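4. Building and Wiring the Upper Body in a Shared Workshop

4.1 Where the work was done

Most of the build described in this paper happened on two benches at Fandport, a shared workshop in Tenville whose other members make furniture, mend bicycles and, on Wednesday evenings, throw pots at the far end of the building. We mention the potters mainly on account of the dust. Clay dust gets into open connectors with great determination, and after losing most of a weekend to a shoulder joint that answered only when it felt like it, we moved all the cable work to the upstairs bench and kept a lidded crate for anything with bare pins. Readers planning a similar project in a shared space may want to settle this sort of thing before the first motor comes out of its box.

The arms themselves we did not design. They came to us as a used pair, and our share of the labor lay in the mounting plate, the cable routing, the power distribution and the software that turns an operator's movements into motion at the two hands. The mounting plate went through several versions. Traian Filip drew the first of them on the back of a delivery note, and the version we ended up with is closer to that drawing than to anything we did on the computer in between, a fact he has been very gracious about.

4.2 Cable routing

We underestimated the cables. On a fixed arm bolted to a table you can leave a generous loop at the elbow and forget about it, but on a body that walks around a room and leans over things, a generous loop will sooner or later find a drawer handle. Our early routing ran everything down the outside of the forearm under spiral wrap. It looked tidy on the bench and pulled tight the first time an arm was raised above the shoulder. The present routing crosses to the inside just past the elbow and is tied down there with hook-and-loop straps, which can be undone with cold fingers and without scissors, and we have come to value that very much.

Power comes from a distribution board we call Girnex, after the label on the enclosure Ieva Eglītis found for it in her garage. It holds one fused branch for each arm and a third for the head camera and computer. The third branch was added late, after we noticed that a sudden load in both arms could pull the camera's supply low enough to drop images. The firmware keeps a count of dropped images per session. On the old wiring the worst session lost 1,757 of them, and with the third branch fitted we have not seen a session lose more than 2.

4.3 Working with cloth

Laundry was chosen as the first household task partly for its softness. A dropped shirt costs nothing, and a shirt squeezed too hard is still a shirt. It also asks a good deal of the wrists, and it kept us honest about the cable routing in a way that stacking blocks never had. Figure 6 gives three views from the head camera during cloth handling.

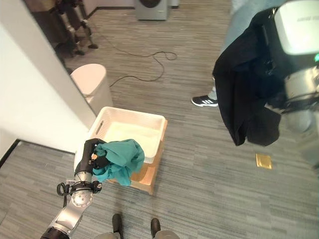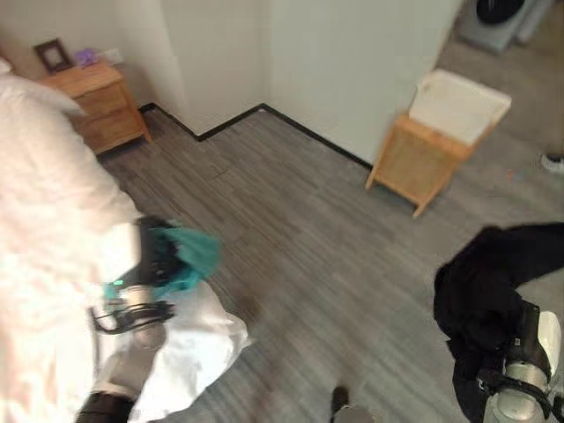
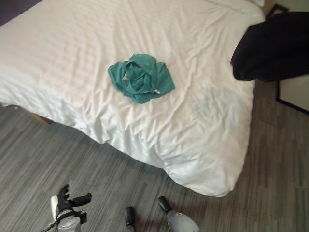 Figure 6. Head-camera views from the laundry task: (a) the left hand holding a teal cloth at the rim of a white basket; (b) a teal cloth in the left gripper and a black garment in the right; (c) a teal garment on a white duvet, with both grippers below the near edge of the bed.

Grasp force was the setting we argued over longest. Ieva favored a low limit with a slow close, on the grounds that fabric bunches up and mostly holds itself once a fold has been caught. Traian wanted a firmer close, having watched a good many towels slide away on the bench. We settled on a low limit for the first contact and a second, higher one that comes in after the fingers have stopped moving. The rule is simple enough to fit on an index card, and the card is still taped to the side of the upstairs monitor, with some later corrections in green pen.

Before taking the body out of the workshop we cycled each hand 1,000 times on a folded dish towel, mostly overnight, with the sound of it drifting down to whoever was using the lathe. One finger tendon on the right side stretched and was replaced. The left side needed only tightening. We would do this test again, and we would do it earlier, before the covers go on, as getting the covers off again took longer than the repair.

4.4 The operator's side

The control rig is built from aluminum tube and two secondhand chair arms, and is comfortable for sessions of moderate length. Our June notes contain a great many remarks about elbows. Padding helped, and so did moving the foot pedal a little forward so that a shorter operator could reach it without sliding down in the seat. The pedal works as a clutch: while it is held, the arms follow, and when it is released they stay where they are. Căpraru, our logging program, records the pedal state along with the joint angles, so that pauses can be removed afterward without anyone having to watch the whole recording.

Delay between operator and arm is small enough that neither of us remarks on it when handling cloth, though both of us do when trying to pick up a coin. We suspect the smoothing filter, whose settings date from the first mounting plate and have hardly been touched since.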